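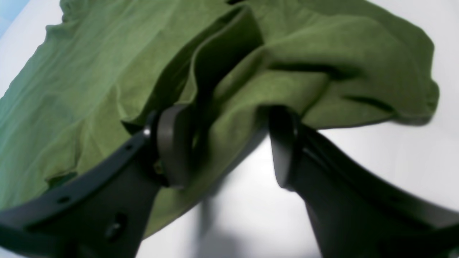

¿Puede un robot doblar la ropa de una casa?
De momento, prendas sueltas, una a una y sin prisa. Para una colada entera todavía hace falta una persona al lado.

Con esa idea volvimos de la jornada de puertas abiertas que Riis organizó en octubre en su taller de Greltham. Fuimos 12 lectores del boletín, repartidos en dos turnos. Nos recibió Védís Bundgaard, responsable del programa textil, y la demostración corrió a cargo de Belmiro Teixeira.

El trabajo consiste en coger una prenda arrugada, buscarle un borde y extenderla sobre la superficie blanca antes del primer doblez. La tela verde oliva fue de lo más comentado – los pliegues quedan casi negros y cuesta distinguir dónde acaba una capa y empieza la siguiente. Teixeira explicó que el punto de algodón se deforma con cada agarre y que el sistema, llamado Pistent, puede necesitar hasta 10 intentos por prenda.

Widad Saab preguntó por los calcetines. Aún no los han probado. Mawar Hutapea quiso saber si las almohadillas de los dedos se gastan, y la respuesta fue que sí – las cambian cada cuatro semanas.

La próxima visita será en primavera, a las 10 de la mañana. Para apuntarse hay que escribir a Gwendolyn Bellamy, en la redacción.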